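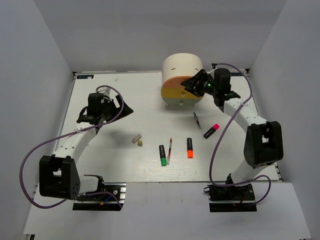
3장. 색 나누기와 칠하기

앞 장에서 사포질과 먼지 닦기까지 끝내셨으면 이제 제일 재미있는 데까지 오신 거예요! 저는 Gralluvari 수성 페인트로 작은 수납 가구랑 소품을 칠할 때 한 가지 색으로 다 덮는 것보다 앞면만 몇 가지 색으로 나누는 걸 좋아하는데요, 처음 하시는 분들이 가장 오래 고민하시는 게 바로 색을 어디서 끊느냐예요. 세로로 끊을까, 비스듬히 끊을까, 동그라미를 넣을까... 첫 작품이라면 그냥 가로로 끊으세요. 옆으로 누운 저 둥근 통 앞판이 딱 그런 식이죠. 위쪽 아치 모양은 주황빛 도는 복숭아색, 가운데는 겨자색, 아래는 회녹색이고 몸통은 크림빛 흰색이에요. 바탕이 밝고 조용하면 앞면에 색이 여럿 들어가도 생각보다 덜 시끄러워요. 그리고 동그란 금속 손잡이가 겨자색 띠에 하나, 바로 아래 회녹색 띠에 하나 있잖아요. 손잡이가 위아래로 줄을 맞추면 띠 너비가 조금씩 달라도 정돈돼 보이거든요. 그래서 저는 연필로 선을 그을 때 손잡이 자리부터 먼저 표시해요.

3.1 꺼내 둘 것

Gralluvari 수성 페인트 900ml 한 통 (바탕색용)
같은 페인트 소용량 (띠에 쓸 색마다 하나씩)
Lonimetti 프라이머
Kinnunen 마스킹 테이프, 곡면용
Zekovico 마감 왁스, 무광
600번 사포
납작붓, 작은 스펀지 롤러, 연필, 긴 자, 마른 천

바탕색 통이 좀 크다 싶으실 거예요. 저도 처음엔 작은 걸로 샀다가 마지막 옆면 하나를 남겨 놓고 똑 떨어졌어요. 다시 사러 갔더니 제조 묶음이 달라서 색이 아주 살짝, 그런데 제 눈에는 계속 보일 만큼 다르더라고요 (지금도 그쪽 면은 벽을 보고 있습니다). 남으면 뚜껑에 색 이름하고 뚜껑 연 날을 적어서 두세요. 나중에 모서리가 까졌을 때 정말 요긴해요.

3.2 선 긋기

1. 손잡이, 경첩, 장식처럼 빠지는 건 다 빼세요. 나사는 작은 봉투에 넣고 봉투를 손잡이에 테이프로 붙여 둡니다.

2. 손잡이가 들어갈 구멍 가운데에 연필로 십자를 그어 주세요. 구멍을 새로 뚫으실 거면 칠하기 전에 지금 뚫으시고요. 칠한 다음에 드릴을 대면 구멍 둘레 도막이 들떠요.

3. 종이를 앞면 모양대로 오려서 색연필로 먼저 칠해 보세요. 귀찮아도 꼭이요! 컴퓨터 화면으로 고른 색하고 손에 든 색은 느낌이 많이 달라요.

4. 종이가 마음에 들면 앞면에 대고 띠가 바뀌는 자리를 양쪽 끝에만 콕 찍은 다음 자로 이어 줍니다. 연필은 아주 연하게, 지우개로 문지르지 않아도 덮일 정도로만요.

참고: 둥근 앞면은 띠를 똑같은 높이로 나누면 가운데 띠가 제일 커 보여요. 가운데가 옆으로 가장 길어서 그래요. 저는 보통 가운데를 조금 좁게 잡는데, 취향 문제니까 종이로 비교해 보시고 정하세요. 레슈마 르루(Reshma Le Roux) 님은 오히려 가운데를 넓게 잡은 사진을 보내 주셨는데 그것도 참 예뻤어요.

3.3 프라이머

1. Lonimetti 프라이머를 잘 저어 주세요. 흔들면 거품이 생기니까 납작한 막대로 바닥을 긁듯이 천천히요.

2. 롤러로 얇게 바릅니다. 밑이 비쳐 보여도 괜찮아요. 프라이머는 예쁘라고 바르는 게 아니라서 얼룩덜룩한 게 정상이에요.

3. 2시간 말립니다. 겨울에는 더 기다리세요. 저는 2월에 베란다에서 작업하다가 손끝으로 눌러 보고 다 말랐구나 했는데, 테이프를 뗄 때 프라이머까지 같이 올라왔어요. 그날 이후로 겨울 작업은 무조건 방 안에서 합니다.

4. 600번 사포를 손가락에 감아서 아주 가볍게 쓸어 주고, 가루는 마른 천으로 닦으세요.

주의: 환기는 꼭 하시되 선풍기를 작업물 쪽으로 틀지는 마세요. 빨리 마르는 것 같아도 먼지가 다 와서 붙습니다. 아이나 고양이가 드나드는 방이면 문을 닫아 두시고요. 저희 집 의자 하나에는 발자국이 있어요.

3.4 바탕색과 띠

1. 바탕색부터 칠합니다. 앞면 띠 자리에 조금 넘어가도 상관없어요. 얇게 한 번, 말리고, 다시 한 번, 이렇게 2회가 기본이에요. 흰색이나 크림색 계열은 밑색에 따라 한 번 더 필요할 수도 있어요.

2. 바탕이 다 마르면 하룻밤 두세요. 손에 안 묻는 거랑 테이프를 견디는 건 다른 얘기더라고요.

3. 가장 밝은 띠부터 시작합니다. 선 바깥쪽에 Kinnunen 테이프를 붙이고 손톱 말고 플라스틱 카드로 가장자리를 눌러 주세요.

4. 여기서 제가 제일 아끼는 방법! 테이프 가장자리를 따라 바탕색을 먼저 한 번 얇게 발라요. 혹시 새어 들어가더라도 바탕색이 새는 거니까 티가 안 나고, 틈이 메워져서 그다음에 올리는 색은 못 들어가요. 이거 알고 나서 선이 완전히 달라졌어요.

5. 띠 색을 얇게 두 번 올리고, 마지막 칠이 아직 말랑할 때 테이프를 뗍니다. 바짝 접어서 천천히, 몸 쪽으로 당기세요.

6. 다음 띠도 같은 순서예요. 옆 띠 위에 테이프를 붙여야 하니까 또 하룻밤 기다리셔야 하고요. 색이 셋이면 며칠 걸리는 게 맞습니다. 급하게 하루에 끝내려고 하지 마세요.

참고: 색을 고를 때 채도를 비슷하게 맞추면 실패가 적어요. 주황, 겨자, 녹색을 다 쨍하게 쓰면 과일 가게가 되는데 (그게 목표면 좋고요!) 하나라도 회색기를 섞으면 훨씬 오래 두고 보기 편해요. 이네스 게랭(Inès Guérin) 님이 정리해 주신 색 조합표가 부록에 있으니까 막막하시면 거기서 마음에 드는 줄을 그대로 가져다 쓰세요.

3.5 손잡이 달기
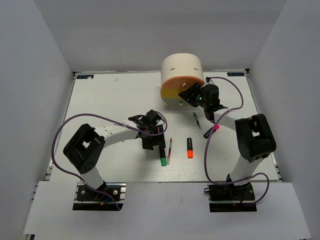

손잡이는 마지막 칠이 끝나고 이틀쯤 지난 다음에 다는 게 안전해요. 저는 성격이 급해서 늘 그 전에 달고 싶어지는데, 그럴 때는 양면테이프로 살짝 붙였다고 상상만 합니다. 위치가 고민되면 색이 넓은 쪽 한가운데에 작은 걸 놓는 구도를 떠올려 보세요. 크림색 둥근 통의 주황빛 갈색 부분 한가운데에 조그만 금속 손잡이가 박혀 있는 것처럼요. 주변에 색만 있으니까 손잡이가 작아도 눈에 잘 들어와요. 같은 앞면 맨 아래 가장자리에는 황동색 손잡이가 하나 있는데, 이렇게 가장자리에 바싹 붙는 자리라면 손가락 넣을 공간이 나오는지 꼭 재 보고 결정하시고요.

1. 구멍 안쪽에 뭉친 페인트를 가는 송곳으로 살살 긁어냅니다. 바깥에서 안으로요. 안에서 밖으로 밀면 앞면 칠이 꽃잎처럼 일어나요.

2. 앞쪽에 얇은 와셔를 하나 대고 손잡이를 끼웁니다. 손잡이 밑동이 칠한 면을 바로 누르면 돌릴 때마다 동그랗게 긁혀요.

3. 뒤에서 나사를 손으로 먼저 돌려 넣고, 끝에만 드라이버로 조입니다. 전동 드라이버는 쓰지 마세요. 진짜로요.

4. 흔들어 봐서 헐거우면 조금만 더 조이고, 그래도 헐거우면 나사가 긴 거예요. 한 치수 짧은 걸로 바꾸는 게 낫습니다.

주의: 황동이나 황동색 손잡이에는 왁스가 묻으면 뿌옇게 될 수 있어요. 묻었다 싶으면 마르기 전에 천으로 닦으세요. 저는 아예 왁스를 먼저 다 바르고 손잡이를 다는 쪽으로 순서를 바꿨어요. 마감 왁스를 바르실 분은 3.6을 먼저 읽고 오셔도 됩니다.

3.6 왁스 마감

1. Zekovico 무광 왁스를 천에 콩알만큼 덜어 둥글게 문질러 주세요. 적다 싶은 게 알맞은 양이에요.

2. 색이 바뀌는 선 근처는 선을 따라 한 방향으로만 닦습니다. 짙은 색에서 밝은 색으로 가로질러 문지르면 색이 묻어날 때가 있어요. 띠마다 천의 깨끗한 면으로 바꿔 가며 하시면 더 좋고요.

3. 잠깐 두었다가 새 천으로 윤을 냅니다. 무광이라 번쩍이지는 않고 손에 닿는 느낌이 보들보들해져요.

4. 일주일은 물걸레질을 참아 주세요. 그 위에 컵을 올리는 것도요!

3.7 잘 안됐을 때

선이 삐뚤빼뚤해요: 가는 붓에 바탕색이나 옆 띠 색을 묻혀서 선만 다시 따 주세요. 숨을 참고 한 번에 가는 것보다 짧게 이어 가는 게 쉬워요.

테이프 뗄 때 칠이 같이 일어났어요: 덜 말랐거나 사포질이 부족했던 거예요. 일어난 자리를 사포로 평평하게 만들고 프라이머부터 그 부분만 다시 합니다. 전체를 벗길 필요는 없어요.

붓 자국이 심해요: 페인트가 되직하면 물을 아주 조금만 섞어 보세요. 한꺼번에 붓지 말고 숟가락으로요. 넓은 면은 롤러가 편해요.

색이 생각한 것과 달라요: 마르면 한 톤 짙어지니까 하루 두고 보세요. 그래도 싫으면... 저는 덮어요. 세 번까지 덮어 봤는데 아무 문제 없었습니다. 대신 덮기 전에 가볍게 사포질하는 건 빼먹지 마시고요.

2018-06-08에 3.5의 와셔 이야기를 새로 넣었어요. 예전 판을 인쇄해서 쓰시는 분은 그 부분만 옆에 적어 두시면 됩니다. 서랍 안쪽 칠하기는 4장으로 이어져요.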